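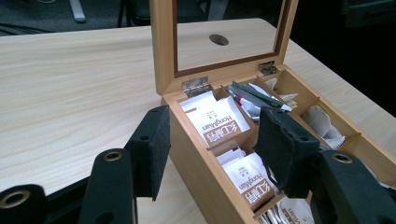
Session 2 handout – hand-held gripper build, shared workshop
J. Ševčík, 16 Mar 2021

Finish last time's list first if you haven't. Fingers on, pads glued, brackets tight. Then come back to this.

1. Pads
Foam or felt, either is fine. Glue thin, press flat, leave overnight. Pads scuff first along the edges. Swap the pair together, never one side, or the grip pulls crooked and you will spend an evening blaming the linkage.

2. Brackets
Check both sides match before tightening. Inserts go in straight – if one leans, back it out and start again. Don't force the screw. The Umham group stripped theirs in September and had to reprint everything.

3. Closing force
Start low. Paper packets crease long before they slip. Spring from the Brabec kit is too stiff for sachets, use the softer one (bag marked 1406). Squeeze by hand, watch the pads meet. Should touch along the whole face, not just the tip.

4. Practice object: box with dividers
Harder than a cup or block, becuase the fingers have to go down between partitions and still have room to open.
- come in from above, partly open
- one finger down first, check clearance, then the other
- grab a packet by its top edge, lift straight up
- don't lean on the walls or the lid. Glass lids chip
- thin things lying diagonal: leave till last

Slow is ok. Jarky is not. If your wrist is tired put it down.

5. Logging
Write down every try, good or bad. Grabbed / dropped / missed / stuck, plus which compartment. The Pornbridge bench has 396 tries written up so far, target for the whole course is 2000. Same notebook please, no loose sheets.

6. For next time
Read the Stastance notes on camera mounting, first half only. Bring your own small screwdriver, the shared ones walk off. Decide whether your fingers stay straight or get an angled tip, and be ready to say why. Sketch is enough.

Questions to Jarmila Ševčík, at the bench before or after.

Recent handouts
Session 1 – Parts list and printing settings
Safety sheet, glue and hot tools
Choosing a spring
How to fill in the try log
Stastance notes on camera mounting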